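Moreck hand gripper kit – worth the money for cloth work?

dlopes_hw
Posts: 32
Hello all. I am testing the Moreck hand-held gripper kit, the version with curved fingers. We bought two sets in September for recording folding tasks. My first opinion is good. The linkage moves smoothly and the fingers come off with a hex key, so changing them takes me 5 minutes. The manual is weak, and the page about finger alignment I had to read three times.

My starting position for a t-shirt on the bed looks like this:
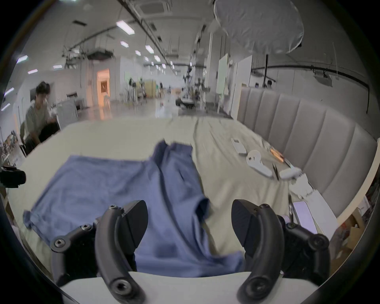 Fingers open before the grasp, blue t-shirt on cream sheet

My question is about the tips. They are flat, and on thin cotton I often take the sheet together with the hem. Has anyone tried the Statley pads?

Gerov
I had the same kit and I sold it. For cloth it is too wide and too stiff. The Montes one costs 200 more, but you stop fighting with it.

dlopes_hw
Thank you, but I don't agree that it is too stiff. With towels I have no problem at all. Which finger set did you use?

Gerov
The straight ones. I did not know there was a curved set.

pinmaple
Then it is not a fair comparison, sorry. The curved set closes quite differently. Dirceu, I use Statley pads on mine. They help with the hem – not always, but I repeat fewer takes. Cut them a little shorter than the tip or they fold back.

Also try to come in lower, almost parallel to the mattress.

dlopes_hw
Good, I will order the pads and try the lower angle tomorrow. Did you glue them or only use the tape from the package?

pinmaple
Only the tape. Clean the tips with alcohol first.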